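Subject: Re: [jasura-mending] Holes in fine ribbed knits, which thread?

Dear all,

I read the question in March and kept it in my inbox with a star, and then I forgot the star. I am sorry for this. I hope the answer is still useful, also to other people who have the same kind of hole.

> Hello list. I have a fine ribbed cardigan with two small holes at the
> elbow and one near the hem. The ribs are very narrow, I can hardly
> see the single stitches without a lamp. I tried a woven darn with
> sock wool and it looks like a plaster on the arm. Then I tried
> sewing thread, and it cut into the wool when I bent my elbow.
>
> What do you all use for this? And do you wash before or after? My
> mother always says after, but her darns are in thick socks.
>
> Also, has anybody bought from Tan lately? Their shade card is
> beautiful but I do not know if the colours are true.

I will start with the last question. Yes, I buy from Tan. The shade card is printed, it is not made with real thread, so the colours are a little colder on paper than in the hand. I wanted a soft purple and ordered number 397, and in daylight it was more grey than on the card. For me that was good luck. If your cardigan is a clear colour, ask them to send a short end of the thread first. They did it for me two times and did not charge anything, I only paid the stamp.

The sewing thread cut your wool because it does not stretch and it is very hard when it is pulled. I made the same mistake on a blue jumper. For narrow ribs I now use the Tan darning wool on the small card of 100 metres. It has two strands, and for a very fine knit I take them apart and work with one. You must use short pieces, as long as your forearm and not more, or it becomes hairy and then it breaks.

Please do not buy the big cone. I did it once, 3,000 metres in one colour, it was cheap for each metre and I will still have it when I am old.

As for the woven darn, I think it is the wrong darn for ribs. It makes a small flat cloth in the middle of something that wants to open and close. Swiss darning is better when the threads are thin but not yet broken, and for a real hole I pick up the live stitches and knit a little ladder with a hook. This is slow. The elbow of one cardigan took me two evenings, and I had to undo the first evening.

I wrote down how I do it for the Jasura page, and I copy it under here so that it is also in the list archive. It is the same text, only I have corrected two spelling mistakes.

----------

Repairing fine ribbed knits

by Telma Alarcón

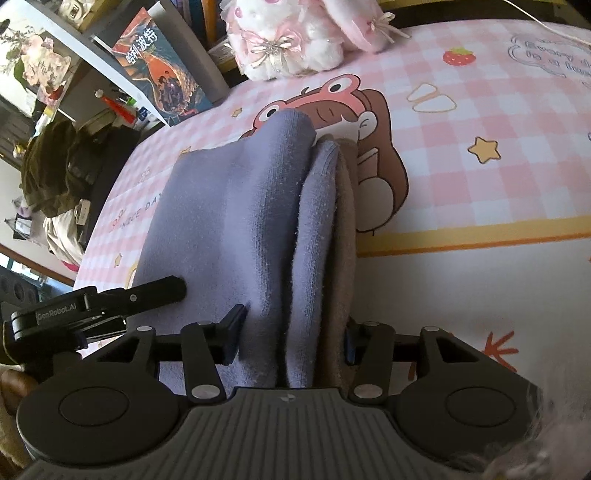 Fine ribs in a lavender knit.
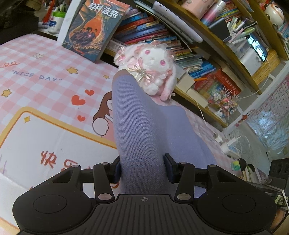
FLORBRIDGE, July 10, 2023

Wash first. I know that many good menders do it after, and for thick socks I agree. But a fine rib which has been worn for some months is longer and wider than it wants to be, and if you repair it in this state, the repair will be too large when the garment goes back to its size. I use Jimarico wool soap, one spoon in cool water, and I leave the garment for the time I need to drink a coffee. I do not rub. I press the water out in a towel and lay everything flat.

When it is fully dry, turn it inside out and look for the beginning of the damage. The hole that you see is often only the place where it became big. Hold the knit against a window. Thin places are lighter, and I mark each of them with a small stitch of cotton in a colour that I cannot miss.

Now the live stitches. Put a very fine needle through all the loops at the bottom of the hole and another one through the loops at the top. Cut nothing yet. The broken ends at the sides look untidy, but you will need them.

Begin at the bottom and work each column up with the smallest hook you have. In a rib of one and one, you must do the knit columns from the outside and the purl columns from the inside. This means that you turn the work all the time. Some people do all the knit columns first and then turn one time only. I tried it, and my tension was different on the two sides, so there was a ridge.

For the cross bars of the ladder, take one strand of darning wool and lay it from side to side, one bar for each missing row. Go two stitches into the healthy part at each side. Leave every bar a little loose. If you pull them until they are straight, the rib cannot close any more and you will see a flat square there for ever.

At the top, join the loops with a grafting stitch. I am not very fast at grafting in rib. I do it as if it was plain stocking stitch and I accept that one row is not perfect. From a normal distance it cannot be seen.

Weave in the ends on the inside, along a rib and never across it. Then steam, with the iron in the air and not on the wool. Stretch the place softly sideways with both hands and let it go, and repeat this a few times.

Things that are pulled tight on the body, like stockings and cuffs, need one more step. Before you weave in the ends, stretch the repair as far as it will be stretched when somebody wears it. If a bar is too short, it will show itself at this moment, and it is still easy to give it more length.

For storing, fold and do not hang. A hanger makes two points in the shoulders, and in a fine rib they stay.

----------

So this was the text. Some small remarks which are only for the list:

The hole near your hem is a different problem. If it is less than a finger from the edge, I would take out the hem band and knit it again, in the same colour or in another one. I have no good trick for it.

On the size of the hook: the number on the handle is not the same in all countries, so please measure. I use one that was sold for lace.

Somebody asked me outside the list if one can wash the Tan wool in the machine. The paper says yes. My own test was only one piece of knitting, and it became smaller, but my machine is old and maybe it was too warm. I would wash by hand.

The Jasura archive now has more than 300 messages about darning and many of them have only "Re: question" as the subject. If you answer to this one, please keep the subject line, then we can find it again.

Best regards from Florbridge,
Telma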